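Hasorar adds two-way calendar sync and open webhooks to its team workspace

Thursday, March 21, 2024

Hasorar has released version 2 of its team workspace, adding two-way calendar synchronisation and a public webhook interface. The update is being rolled out to existing customers in stages, starting with accounts hosted in the company's European region.

Calendar entries created in a Hasorar channel are now written to the connected calendar account, and changes made there are passed back to the channel. Until now the link worked in one direction only, and edits had to be entered twice. Recurring events are supported, but attachments are not yet carried across.

The webhook interface accepts JSON payloads and posts them to a chosen channel as formatted messages. Each workspace can register up to 400 endpoints. Tokens are issued per channel and can be revoked by an administrator without affecting other connections.
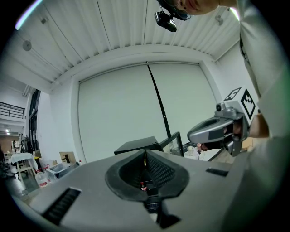

Nayeli Villca, head of integrations at Hasorar, said the webhook format had been kept close to that of the earlier private beta, in which 87 companies took part. Scripts written for the beta will continue to run until September, after which the old message header will be rejected.

Two ready-made connectors are included at launch. One links to the Honinine issue tracker and posts a message when a ticket is opened, reassigned or closed. The other reads build results from Prellach and can be filtered by branch name. Both are set up from the Connections page and need administrator rights.

Brayan Henao, who manages internal systems at the logistics firm Tokgöz, said his department had replaced a nightly export script with the Honinine connector during the beta. Message order was occasionally wrong under heavy load in early builds, he said, and a sequence number was later added to the payload.

Pricing is unchanged. Workspaces on the free plan can use calendar sync but are limited to a single webhook endpoint. Documentation for the new interface is available in the developer section of the Hasorar site.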